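Brenwood Shelf Set – data card

Version 1.2, January

What it is

Brenwood is a set of wrist camera recordings for people who are thinking of buying the Zaner two-finger gripper kit, or who have one and want to train on it. It covers one family of household jobs: taking things off a low riser shelf, putting them back, and moving them between the shelf and the table. The kit is sold by Phelan. The recordings come free with it, and can be downloaded without it.

Contents

2582 episodes in total
400 episodes, tin can from shelf to table
400 episodes, tin can from table to shelf
152 episodes, candle holders
The rest are mixed jobs with two or more objects.

Each episode has the wrist video, joint positions, finger opening and a one-line instruction in English. Failed attempts are kept and marked "fail" in the index file.

Setup

The riser is metal, with a perforated top, and stands on a wooden table. Cans and black candle holders share the space on it, so the fingers often have to come in close to something they should leave alone.
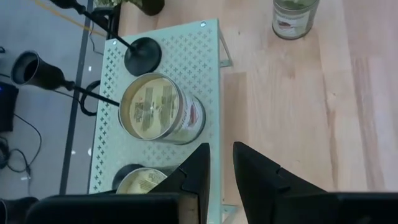
Object positions were changed by hand between episodes. The camera was not moved or refocused during an episode. Small print on labels is often too blurred to read, so please don't use the set for text reading.

Known problems

The fingers hide part of the lower image in most episodes – crop with care. The stems of the candle holders are thin and the Grarnley depth add-on tends to lose them. Finger opening is missing from a few early files; these are listed in missing.txt.

Not covered

Glass, soft packaging, anything heavier than a full can. We have not tested the kit on taller shelves.

Licence

Free for research and in-house trials. Ask Phelan before putting it in a product for sale.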